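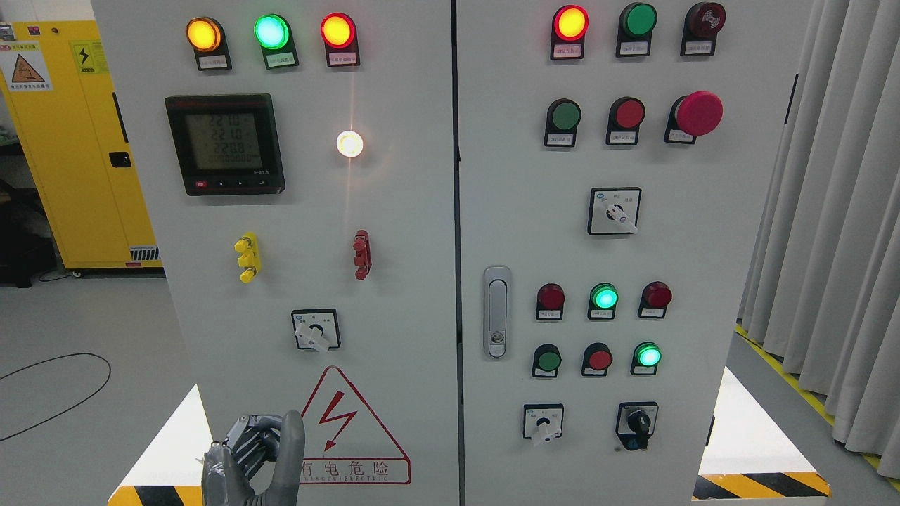 Brusar: progress report for the period to 27 Nov 2022
Prepared for Kerekes by the Skosix development team

Status

Brusar is a horizontal shooter for two players, built on the Flakeno engine. Stages 1 to 4 are complete and playable from start to finish. Stage 5 has final enemy placement but still uses placeholder backgrounds. Stage 6 is laid out on paper only. The boss for stage 4 was rebuilt after the last milestone review and now has three attack patterns in place of five.

Engine and performance

The bullet manager was rewritten in this period. The old version allocated an object for each shot and dropped frames in the second half of stage 3. The new version uses a fixed pool of 2000 entries shared by both players and all enemies. The highest use recorded in test play was 1214 entries, during the stage 4 boss on the hardest setting. The frame rate held at 60 throughout that run. Slowdown is still present when both players use the charge weapon together. The cause is in the transparency pass and has not been fixed.

Defects

The tracker holds 163 open items. Most are collision errors on sloped terrain. Two block release: a save file is lost if the player quits during the score entry screen, and the second controller is not detected after a pause.

Sound

Music for stages 1 to 3 has been delivered and looped. The stage 4 track was returned for a shorter introduction. Sound effects are at the same state as in the previous report.

Budget

Spending is within the approved amount. The funds set aside for outside testing have not been used and are carried forward.

Next period

Stage 5 backgrounds and both blocking defects are planned for December. Stage 6 will start when the stage 5 backgrounds are accepted. We request a decision from Kerekes on the number of display languages before the text is locked.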